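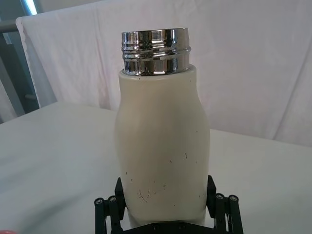 Wrist cam view, bottle gripped low down, cap off

Bottle keeps twisting when I teach the pick by hand

Posted by gronia_bench

Trying to teach our arm to pick up a bottle and set it down on a mark. Hand guiding, so free-drive on, I push the wrist about and it records. 277 demos so far, all mine, most done in August. Playback gets to the bottle fine, closes, then on the lift the bottle turns a bit and comes down off the mark. Doesn't do it when I'm the one moving it. White cloth down and white cloth behind, same as in the pic. Cream bottle, chrome neck. Do I need more demos or am I teaching it wrong? Was told 500 minimum but that's a lot of evenings.

Posted by Skistberg

More demos of the same thing won't help much imo. Look where you're holding it. Body tapers in towards the bottom and you've got flat pads on it, so not much contact. Go up to the wide bit, or just under it. Redo 100 like that and compare before you do any more.

Also when you hand guide you're correcting the twist without noticing, your wrist does it. Arm only gets the path, not the feel. Try remote control for a batch, leader arm or even a gamepad, you'll see the slip on the camera and have to deal with it the way the robot will. Slower and anoying but my placing got a lot better.

And pause before the lift. Half a second with the jaws shut. I was starting the lift while they were still closing, took me ages to spot it in the logs.

Posted by cinholm2

just get more data. we did 2,000 on the Wubshet rig and it was fine after that

Posted by wubshet_user

Agree with Skistberg on the grip hight. One more thing, cream bottle on white cloth with white behind it, edges might be hard for the camera. Swap the cloth for something dark and record a few, costs you nothing. And vary where the bottle starts, if all 277 begin in the same spot it has only learnt the one spot. What force are you closing with?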